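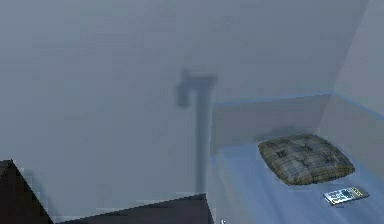
*Simulated living room, with the plaid cushion and the remote on the seat.*

# Siltalum data FAQ

Last edited 19 Oct 2023

## How many examples are there?

3445 episodes, all rendered. That number sounds better than it is. A lot of them are the same room with a different starting point, and I wouldn't call those new examples.

## Is simulation good enough to learn from?

For moving through rooms, maybe. For picking things up, I have doubts. Small items like a remote come with few pixels and very tidy shadows, and a policy can get used to that. Tresico reports 68 percent on its own held-out rooms — which were rendered by the same engine.

## Why so many frames with hardly anything in them?

Getting from one room to the next takes up most of an episode. We keep those stretches, plain walls included. An open door like the one in this home, white with a black handle, still has to be steered past.

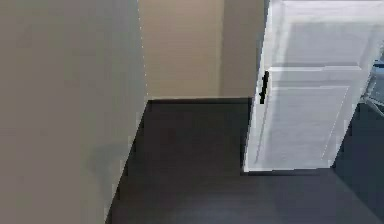
## Can I train on a subset?

Yes. Start with the 800 in the Yurt split. Anything trained on 100 or fewer tells you very little, whatever the loss curve says.

## Will there be real footage?

Planned for May. I'll believe it when the files are up.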